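Predicting Placement Order in Shelf Restocking from Head-Camera Video

Final project report, Booker Schumacher
Submitted in November, Prilbridge lab section

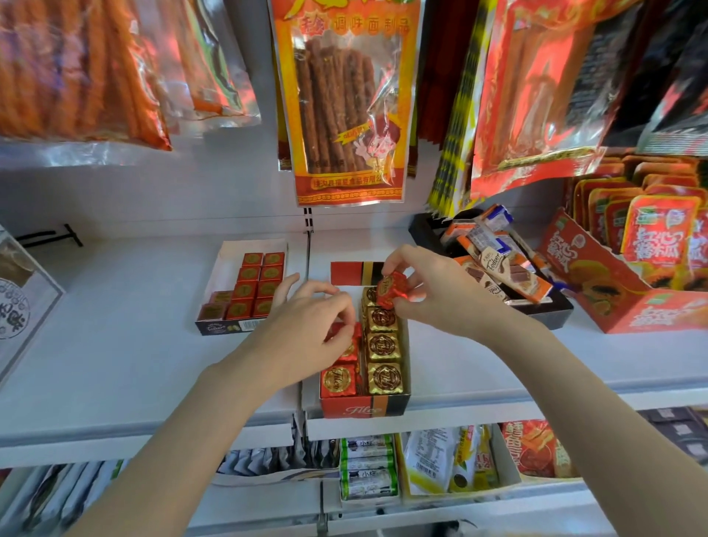 1. Problem

Restocking a small display box is a sequence of short pick-and-place actions made under partial occlusion. One hand usually holds or steadies something while the other moves an item in. The project asks whether a model given only head-camera video can predict the slot into which the next item will be placed, early enough for a downstream controller to use the prediction. "Early enough" is defined as before the item comes within one item width of its final position.

Earlier work in the lab used a fixed overhead camera. That view keeps every slot visible, but it requires a mount over each shelf, and the shelf above gets in the way. A head view moves with the person or robot and needs no installation. The cost is that hands and forearms cover a large part of the box for much of each action.

2. Data

The recordings are of packaged goods on retail shelving. Individually wrapped items in open boxes make up most of the set. Wafer bars, pouches and hanging bags were also recorded but are used only as background classes.

After trimming, the set contains 778 placement clips. Each clip starts when the moving hand enters the view with an item and ends when the fingers release it. Clips in which the item was dropped or put back were removed. The clips come from 21 sessions, and the split was made by session so that no session contributes to both training and test data. Three sessions were held out for testing.

Each clip was labeled with:

- box outline, as four corner points, on every tenth frame
- slot grid (rows and columns)
- state of each slot: filled, empty, or hidden
- target slot
- release frame

The "hidden" label was added partway through. The first labeling pass allowed only filled and empty, and labelers guessed when fingers covered a slot. Comparing two labelers on the same clips showed that most disagreements were on covered slots. All clips labeled under the old rule were relabeled.

3. Method

The pipeline has three stages.

Stage one finds the box and rectifies it. A small corner detector gives the box outline, and a homography maps the opening to a flat grid. Corners covered by a forearm are filled in from the last frame in which they were visible, corrected for head motion using background features. Shelf edges and printed packaging gave stable features in nearly all sessions.

Stage two estimates slot state. Each rectified cell is classified as filled, empty or hidden. A hidden cell keeps its last known state, with a confidence that decays over time. The decay constant was tuned on the training sessions only.

Stage three predicts the target. Inputs are the slot states, the position of the thumb and index fingertips in grid coordinates, and the fingertip velocity over the last 11 frames. The output is a probability for each slot. A recurrent network and a plain logistic model were both trained on the same inputs.

Two baselines were used. The first picks the slot nearest to the fingertips. The second, called Tiston in the lab code, extends the fingertip path in a straight line until it meets the plane of the box.

4. Results

The recurrent model ranked first on the held-out sessions, followed by the logistic model, Tiston, and nearest slot. The gap between the recurrent and logistic models was small, and it changed sign in one of the three test sessions. I do not consider the difference established with this amount of test data.

The gap between either learned model and the baselines was consistent. It came mainly from slot state. When the slot state input was removed, the logistic model fell to the level of Tiston. When the fingertip velocity was removed, the loss was much smaller. Knowing which slots can accept an item appears to matter more than fine detail in the hand path.

Keeping the last known state for hidden cells also helped. With this memory turned off, both learned models often predicted a slot under the steadying hand that had been filled earlier in the session.

5. Failure cases

Stacked items. The grid assumes a single layer. When an item is placed on top of another, the correct cell is already marked filled and the model gives it low probability. This was the largest single source of error.

Foil wrappers. Reflections move across foil as the head moves, and the state classifier sometimes switches between filled and empty on consecutive frames. A median filter over the state output removed most of the switching but added delay.

Similar boxes side by side. With two open boxes on the same shelf, the corner detector occasionally locked onto the wrong one. Restricting the search to the box nearest the hands fixed this in the training sessions and in two of the test sessions.

Mixed colors within a box. Some sessions sorted items into columns by color. The model has no color input and cannot use this. A person watching the same clip can often name the column as soon as the item is visible.

6. Timing

The pipeline ran at camera rate on the lab desktop. It was not tested on the onboard computer. Stage one took the largest share of the time per frame, and running the corner detector on every third frame made no measurable difference to target accuracy.

7. Remaining work

The layer count should be added to the slot state, which would require relabeling the stacked clips. Item color should be added as an input to stage three. The Buthelezi shelf recordings use deeper boxes and a lower head position, and they would be a useful second test set once the outlines are labeled.

The code is in the Rukach repository under shelf_order. The training script expects the relabeled files; the first-pass labels are kept in a separate folder and should not be mixed in.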